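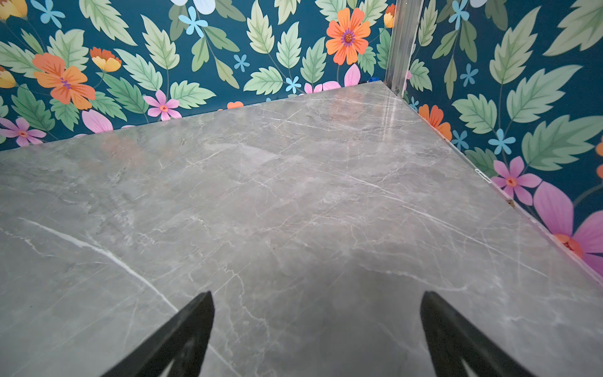
Gripper on the Cluvisano cell stops short of full close after a warm restart. Commanded width 0, reported 6 mm, no error raised. Fingers open normally, with a wide gap over the marble and both tips level. Fault logged at cycle 1,066.

January 22, 2022, Regula Kuster: Re-homed with the arm clear of the corner post. Closes fully. Ran 100 cycles, no repeat. Warm restart brings the offset back.

Workaround: cold start only. Homing log sent to Fekete. Ticket stays open.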